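Mobile Application Design
Unit 7: Location Services, Permissions and Battery Use
Instructor: Jyoti Dixit
Lab sections: Tyson Bélanger
Handout posted Jan 27, 2026

Read this before lab. Bring a phone you are allowed to install test builds on.

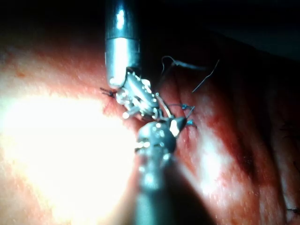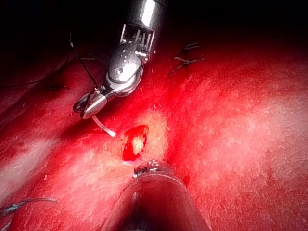
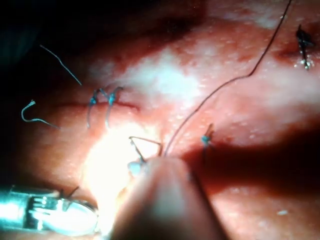 1. Where a location fix comes from

A phone has several ways to work out where it is, and the operating system usually mixes them. Your app asks for a position and gets back a latitude, a longitude, a time and an accuracy value. It does not always get told which source was used.

Satellite positioning (GPS and similar systems). Best outdoors with a clear view of the sky. Slow to start from cold, poor indoors, and uses the most power of the common sources.

Wi-Fi. The phone compares the access points it can hear with a stored map of known ones. Works indoors in built-up areas. Useless where there are no mapped access points.

Cell towers. Coarse, but available almost anywhere there is signal. Good enough for choosing a city, not good enough for turn-by-turn directions.

Motion sensors. They do not give a position by themselves. They fill in between fixes and can tell the app that the phone has stopped moving.

The accuracy value is a radius in meters. A position with a radius of 815 is still a valid result, and your code has to decide what to do with it. Many student projects ignore this field and draw a sharp pin on the wrong street. Draw a circle, or wait for a better fix.

2. Asking for permission

Both major phone systems separate approximate location from precise location, and use while the app is open from use in the background. Ask for the smallest one that lets the feature work.

Ask at the moment of use. If the user taps "Stores near me," the permission box makes sense. On the first launch screen, it doesn't.

Have a path for "no." Let the user type a postal code or pick a place from a list. An app that shows a blank map after a refusal will fail the lab checklist.

Check again every time. The user can change the setting while your app is closed.

Do not request background access in the same step as the first request. Let people use the app for a while first.

3. Class case: the Mikow app

Mikow is the walking-route app we use through the whole unit. It has a map screen, a saved-routes screen and a share button. The first build asked for precise background location on launch and requested a new fix every second for as long as it was installed. Testers removed it within a day, mostly over battery.

The second build, called Bostach in the repository, made these changes:

- Fixes are requested only when a walk is being recorded.
- The interval is 7 seconds while moving and stops when the motion sensor reports no movement.
- The map screen uses approximate location until the user taps Record.
- Points are saved on the phone and uploaded in one batch at the end of the walk.

Look at the last item closely. Turning the radio on costs power each time, so many small uploads are worse than one larger one. The sample walk in the lab folder has 352 points and uploads as one file.

4. Caching and offline use

Map tiles should be saved after the first download. Decide early how much storage you will use and what gets deleted first. The Chang method from last November's reading (oldest unused tile goes first) is fine for this course.

When there is no connection, show the saved map and the last known position with its time — "Last updated 2:15 p.m." is enough. Do not show an old position as if it were current.

Turning coordinates into a street address normally needs a network call. Save the result with the route so the app does not look up the same point twice.

5. Storing location data

A list of timestamped positions tells a reader where someone lives and works, even with the name removed. For the project:

Keep data on the phone unless the feature needs a server.
Round coordinates before storing them if street-level detail is not needed.
Trim the start and end of any shared route. The Liltex library in the lab folder has a function for this, and you may write your own instead.
Give the user a delete button that removes the server copy too.

6. Lab task

Start from the first Mikow build. Do not open the Bostach branch until you have turned in your own version.

a. Move the permission request to the Record button.
b. Add a fallback for users who refuse.
c. Replace the one-second timer with an interval you choose, and write two or three sentences defending it.
d. Run the battery profiler for a ten-minute walk before and after your changes. Same phone, same screen brightness, same route.
e. Turn in both profiler files with your code.

Reports without the "before" file lose half the marks for part d. Tyson has two loaner phones for anyone who needs one — email him ahead of your section.

Terms to know: cold start, accuracy radius, geofence, reverse geocoding, tile cache, batch upload

Next unit: notifications and background tasks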